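Why Do Robots Need Rules?

You have rules at home, and you have rules at school, and I bet you could tell me a few of them without stopping to think. No running by the pool. Wait for the walk sign. Robots have rules too, and so do the people who build them and work beside them. Some of those rules are written down in long, serious books called standards. A standard is a set of rules that lots of people have talked over and agreed to follow, so that a robot made in one town is as safe as a robot made in another.

Who has to follow the rules?

Mostly people! A robot can't read a rule book and feel sorry when it breaks a rule. The people who design it have to build the good manners in, and the people who use it have to remember their own. At the Kleinschmidt workshop, where robot arms learn to pick up everyday things, there is a list of 14 rules on the wall, and everybody who comes in reads it first – even the grown-ups who have read it a hundred times before. We'll look at four of the big ones.

Rule 1: Know where the stop button is

Before a robot moves at all, you find the big stop button. You should be able to reach it quickly, without climbing over anything. Every Tuesday somebody presses it on purpose, just to make sure the robot really does stop.

Rule 2: Slow is fine

A robot arm can be very strong, and it doesn't know that your elbow is softer than a box. So when people are near, the arm has to move slowly. It may take a while to pick up one little thing, and that's all right. There's no prize for being fast.

Rule 3: Give the arm its own space

Think of how far you can reach if you stretch out your arms and spin. A robot has a space like that too, and when it is switched on, people keep their hands and heads out of it. Stripes in bright colors, like orange and black, are a way of saying "Careful!" without any words. At this worktable there are two arms, one on each side, so each arm has to stay out of the other one's way as well. The right one has its gripper at the little green plant. 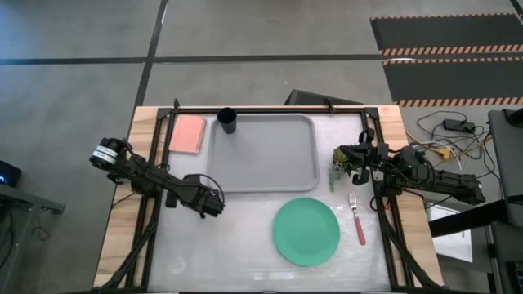 Rule 4: Check before you start

Look the table over. Is anything there that shouldn't be? Are the cables where no one will trip on them? If something seems wrong, tell a grown-up and leave the robot off until it's fixed.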